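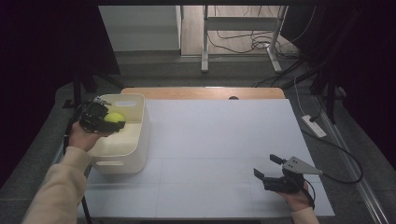 How to Bring Old Tennis Balls Back Into Play

Flat balls don't have to go in the trash! A pressure tube can give them weeks of extra life, and it takes very little effort. I've been doing this with my practice balls at Nirberg courts all summer and I love it.

1. Sort first. Drop each ball from shoulder height onto a hard floor. Anything that barely reaches your knee is too far gone – save it for the dog.

2. Brush off the grit with a dry toothbrush. Wet felt takes forever to dry, so skip the sink.
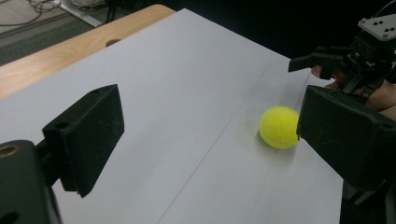

3. Load the tube and screw the cap down until the seal grips. Mine is a Pralness, but any tube with a bike valve works the same way.

4. Pump slowly to the pressure printed on the cap. Go easy near the end!

5. Leave it somewhere cool for up to 11 days. Balls that were only a little soft are often ready sooner, so try one early.

Let the air out before you open the cap, then go hit. That first crisp bounce is so much fun – and when you're done, put them straight back in the tube.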